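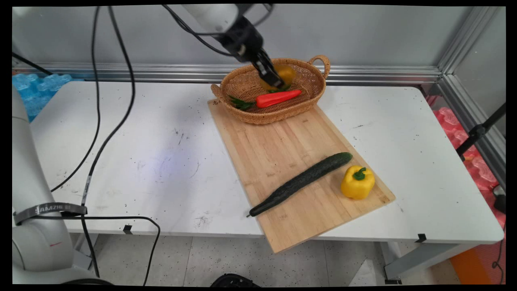 Veg basket on the counter, the quick way

Updated 12th April

Quick one today. This is how I keep a produce basket going so stuff gets eaten before it turns. Takes ten minutes after the store, less once you have the habit.

What you need

A wicker basket with two handles. Oval is best, it sits on a board or a narrow counter without hogging it. Mine was 399 at the Ullomine outlet in Vilport (pricey, yes, I had a coupon). Any tight weave will do. Loose weave lets small things poke through and the stems snag.
A cutting board, the bigger the better.
A clean dish towel.
Something to write on. Back of an envelope is fine.

Step 1. Empty it first

All of it out. Don't pile new on top of old. Shake the crumbs and dry leaf bits over the sink, wipe the inside with a barely damp cloth. Let it dry upside down while you do the rest. Wicker hates sitting wet.

Step 2. Sort on the board

Everything goes on the board, not straight in the basket. Long things one side, round things the other. Check for soft spots with your thumb. Soft = tonight's dinner. Really soft = compost.

Cucumbers: press both ends, they go at the tips first.
Bell peppers: stand them up and look around the stem. Any fuzz there, cut it open right away, you can usually save most of it.
Carrots: see below, the tops need a decision.

Step 3. Deal with the tops

Leafy carrot tops look great hanging over the side of a basket and they pull the water right out of the carrot. So if people are coming over, leave them on for the evening. Otherwise twist off, leave a half inch of stub, and put the greens in a jar of water for soup or pesto. Real carrots go in the fridge once the guests are gone!

Step 4. Load it

Round stuff to the back. Long stuff laid across the front, on a slant, so you can see whats behind it. Heavy on the bottom. One layer and a bit, no more. If you have to dig you won't.

Cucumber stays out only if you're eating it in a day or two. I keep one on the board next to the basket, same with a pepper, as a reminder to slice them for lunch. Works on me anyway.

Step 5. Park it

Out of the sun, away from the stove. Kitchen at 50 degrees in winter, fine. August, no, cut the amount in half and use the fridge for teh rest.

Don't set the basket down wet-side on a wood board, it leaves a ring. Towel underneath if you're not sure.

Cleaning the basket

Every month or so. Soft brush, lukewarm water, drop of dish soap. Rinse fast, no soaking. Air dry, both handles up off the counter. I tried the oven on low once, around 165. Bad idea, it cracked near one handle.

Next up: onions and potatoes, and why they get separate baskets.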